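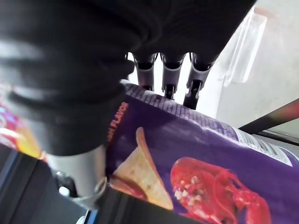
The hand with its fingers on the purple canister, as seen from the wrist camera.

How to Run a Robot Hand Demo at an Open Day

I've now helped with two open days at Flesdale, and the robot hand table is the one I keep volunteering for. People love it! They'll walk right past a big poster with our best results on it and then stand for ten minutes watching a hand pick up chips. So I wrote down how we set it up in June, partly for anyone planning something similar and partly so I don't have to remember it all next year.

What you'll need

A hand on an arm, obviously. Ours is a Narnumon hand with a small camera at the wrist, and we run it from a laptop with a second monitor turned toward the visitors. You'll also want a stable table, tape for the floor, a power strip you can reach with your foot, and groceries. More on the groceries in a minute.

Step 1: Do a dry run the afternoon before

Set everything up in the actual room. Our lab has nice even lighting and the hall at Flesdale has huge windows, and the first year I found that out at 9 in the morning with the doors about to open. If the wrist view is washing out, turn the table before you start messing with camera settings. A quarter turn fixed most of it for us.

Run the full pick at least a dozen times with each object you plan to use. Write down which ones it drops.

Step 2: Pick objects people know

We used to bring foam blocks. Please don't bring foam blocks. Suqin Xue, who runs the hand project at Kirirby, talked me into using stuff from the snack aisle and the difference was huge. Kids shout out the names of things, and everybody knows how easily a chip breaks.

Canisters are great for a first pick. They're round, they're stiff, and they have a nice long side for the fingers to come down on while the thumb takes the other side. The catch is that they roll, so put something grippy underneath or nudge them up against another package. Glossy ones also throw reflections, so test those in the real room too (see Step 1, I mean it).

Bags are harder. Save them for the end, when people are ready to cheer for something tricky.

Step 3: Set the grip low and work up

Start with the gentlest closing force you have and raise it a notch at a time until the object stays put when you lift it and tilt it a little. On our software the setting is just a number, and we ended up at 14 for canisters. Yours will be different. Don't copy my number, copy the method!

While you're at it, watch where the thumb lands. If it closes too far toward one end, the canister swings around as soon as it leaves the table. I aim for the middle by eye and then check it on the monitor.

Step 4: Mark off the space

Tape a line on the floor a bit past the farthest point the arm can reach, then move it back another step, because children lean. Keep the stop button on your side of the table and have one person whose only job is to hold it. That person doesn't answer questions or hand out stickers. We trade off every half hour – it's dull, and dull people stop paying attention.

Step 5: Show them the wrist view

Point the second monitor at the crowd and leave the live camera feed up the whole time. It's a funny close-up angle, mostly thumb and packaging, and people get it right away. I usually ask someone to guess from the screen alone whether the grip is going to hold, and then I lift. They're better at guessing than I am.

Step 6: Plan for drops

It's going to drop something. Keep talking, stop the arm, put the object back by hand, and go again. If the same object fails three times, swap it out. I keep a box of spares under the table, which Fang, the little grocery near the campus, gave us a nice discount on. We ran 84 picks over the day and the crowd was happiest after the messy ones.

Step 7: Shut down before you pack

Open the hand, park the arm, power off, and only then start pulling cables. Wipe the fingertips as well. Snack packaging leaves more grease behind than you'd think.

Over 410 people came by our table this time, and I lost my voice by 3 p.m. Bring water and throat drops, and if you have a headset mic, charge it the night before.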